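CLALLOMHAM, October 5, 2018. Flikgate today released version 2 of its remote demonstration software, which lets an operator teach a two-armed household robot a task by performing it through the robot from a control station. The release adds a furnished living room to the supported training sites. Earlier versions covered bench work only.

Under the new procedure, the operator wears a headset and holds a controller in each hand. Arm motion, grip position and camera views are recorded together and stored as one demonstration. A demonstration can be stopped at any point, marked as failed and kept on file. Failed runs are labelled separately and are not used for training unless the customer asks for them.

The first task set in the living room program is picking up a cushion and placing it on a sofa. The operator is given the goal but no set path, so the approach to the cushion varies from run to run.

Living room site, Clallomham: wrist and head camera views.

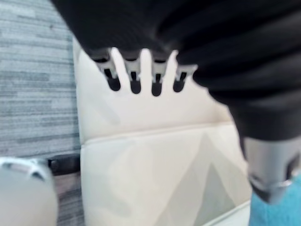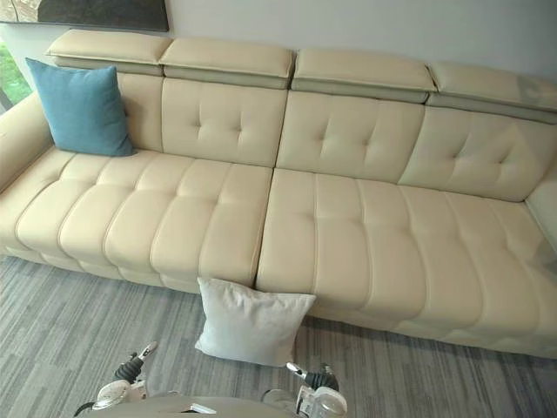
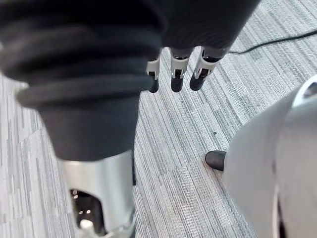
Soft goods were chosen for the first release at the request of Amico, the furniture retailer that supplied the test room. A cushion changes shape when it is gripped, and a recorded path that works once will often miss on the next attempt. Flikgate's trials between March and the present release produced 1553 accepted demonstrations from 4 operators. Each operator completed 21 hours of practice before any run was counted.

"Most of the work went into delay," said Vusumuzi Adams, head of operator systems at Flikgate. "If the arm lags behind the hand, people slow down and start to overcorrect, and the robot learns that as well. We would sooner throw out a run than keep one with that behaviour in it."

Version 2 also includes a hand-guiding mode, in which a trainer standing beside the robot moves the arms directly. The two kinds of recording share one file format and can be combined in a single training set. Kapoor, which maintains the arms, has approved the mode for use at reduced speed.

Existing licence holders can install the update at no charge. The living room task set is sold separately. Technical notes and a list of supported controllers are available from the Flikgate office in Clallomham on request.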